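Maintenance des postes fixes
Support de cours, séance 8 : l'intérieur d'une unité centrale
Formateur : Satish Chacko
Atelier Liton, salle 30

Cette séance fait suite à celle sur les boîtiers et la visserie. On travaille sur une tour de bureau ouverte, processeur et barrettes mémoire retirés. Le but est de savoir nommer chaque élément, de le situer par rapport aux autres et de connaître l'ordre de remontage. Le diagnostic de panne sera traité dans le module suivant.

1. Préparation du poste

Débrancher le cordon secteur, puis appuyer sur le bouton de mise en marche pendant quelques secondes. Coucher la tour sur le plan de travail, panneau latéral déposé, l'intérieur vers le haut. Mettre le bracelet antistatique et le relier à une partie métallique nue du châssis. Les pièces démontées se posent devant le boîtier, du côté de l'opérateur, et les vis vont dans une coupelle.

Les bords du châssis sont perforés et parfois coupants. On évite d'y appuyer l'avant-bras quand on travaille au fond.

2. Le bloc d'alimentation

Il transforme le courant alternatif du secteur en tensions continues. Code couleur habituel des fils :
jaune : +12 V
rouge : +5 V
orange : +3,3 V
noir : masse

L'étiquette du bloc indique la puissance totale et l'intensité maximale par tension. La relever avant tout remplacement. Pour un poste de bureau sans carte graphique dédiée, un bloc de 300 W suffit en général. On n'ouvre jamais un bloc d'alimentation, même débranché : les condensateurs du primaire peuvent rester chargés.

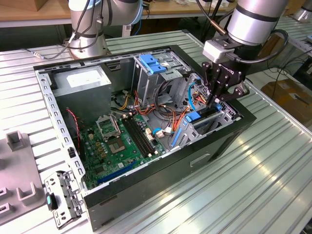 Les faisceaux d'alimentation passent souvent au-dessus de la carte mère pour rejoindre les lecteurs. Avant de débrancher quoi que ce soit, noter le trajet de chaque faisceau sur la fiche de démontage. Un câble mal replacé peut gêner la fermeture du panneau ou toucher les pales d'un ventilateur. On tire sur le connecteur, jamais sur les fils.

3. La carte mère

Le support du processeur. Lorsqu'il est vide et que son cadre de maintien est relevé, les contacts sont à nu. Ne pas y poser les doigts, ne pas souffler dessus. Un seul contact tordu peut empêcher le démarrage. Si la carte doit rester ainsi entre deux séances, remettre le cache de protection.

Les emplacements mémoire. Ouvrir les verrous, aligner l'encoche de la barrette avec le détrompeur, appuyer aux deux extrémités jusqu'au déclic.

Les connecteurs d'extension. Ils reçoivent les cartes additionnelles, dont l'équerre se fixe à l'arrière du boîtier.
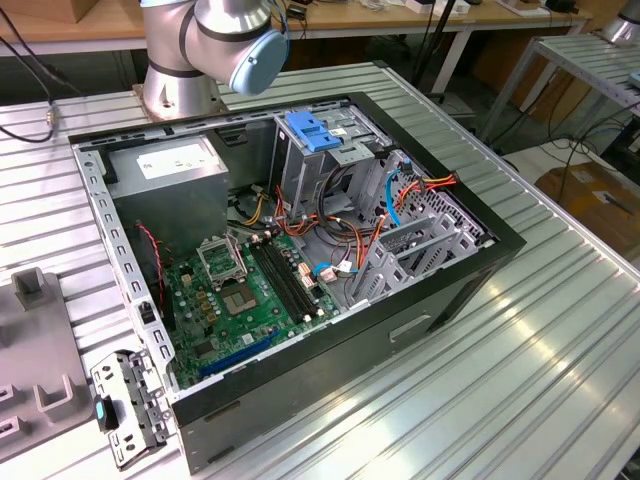 Fig. 2 – Tour couchée, panneau latéral retiré. Support du processeur ouvert, emplacements mémoire vides.

4. Les lecteurs

La cage métallique maintient les disques. Sur beaucoup de tours de bureau, les pièces de plastique coloré signalent ce qui se manipule sans outil : loquets, leviers, glissières. Ne pas forcer ; si le loquet résiste, vérifier qu'une vis latérale n'a pas été oubliée.

Chaque disque SATA reçoit deux câbles, un pour les données et un pour l'alimentation. Les deux fiches ont un détrompeur en L.

5. Ordre de remontage

Processeur, fermeture du cadre de maintien
Pâte thermique, dissipateur, ventilateur
Mémoire
Disques, câbles de données
Alimentation des disques et de la carte mère
Contrôle visuel, panneau latéral

À rendre pour le 15 décembre : la fiche de démontage complétée, avec un schéma à main levée légendé et le trajet des câbles. Le barème est en page 68 du classeur Skumach.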